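The Plernis hut walk, two goes at it

April 9, 2025

I've wanted to do the walk up to the Plernis hut ever since I saw a tatty old poster of it in a station waiting room, and this spring I finally managed it. Twice, sort of. The first attempt was in February and ended at a bus shelter in Fededden with my gloves frozen stiff and a packet of biscuits for lunch (the path was closed above the village, which I'd have known if I'd looked at the board by the church before setting off rather than after).

So, second go. The bus drops you by the sawmill in Fededden and you start climbing straight away, through beech woods that were only just thinking about leaves. There were primroses all over the banks and a stream that kept swapping sides with the path, so you cross it again and again on slippery little planks. I was puffing within ten minutes! My rucksack was far too heavy, as usual. I always pack as if I'm moving house.

After the woods you come out on a big sloping meadow and the wind hits you. I sat behind a wall, ate half my sandwiches and put on every layer I had. I'd bought a new Hultex jacket for the trip and was a bit cross about the price, but it kept the wind out beautifully and I've forgiven it. The hood is silly, mind you. It comes right down over my eyes whenever I look at my feet.

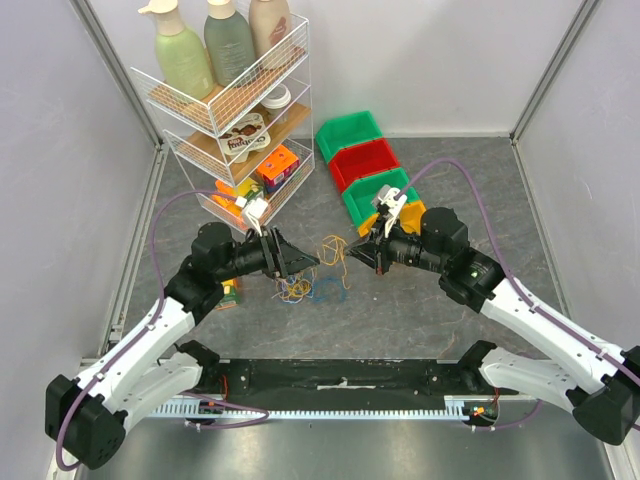 The steep bit comes next, 417 metres of climb from the meadow to the saddle according to my map, and I felt every one. It's all zigzags on loose stone, with a chain to hold in two places. I'm not good with drops, so I stared at the rock and hummed. Old snow was still lying in the gully near the top, soft enough to kick steps in, and I went in up to my knee once and said something rude to a crow.

And then the saddle! The whole valley opens up on the other side, dark forest at the bottom and the lake a sort of pewter colour under the cloud. The hut is another half hour along the ridge. It was shut, but there's a bench on the south side out of the wind, and I stayed there until my tea ran out.

Going down was harder on the knees than I'd hoped. I treated myself to a room at the Hubmann guesthouse, where they do a dumpling soup I'd happily walk up there again for. If you go, the last bus leaves Fededden earlier than you'd think, so check the timetable at the sawmill stop when you get off.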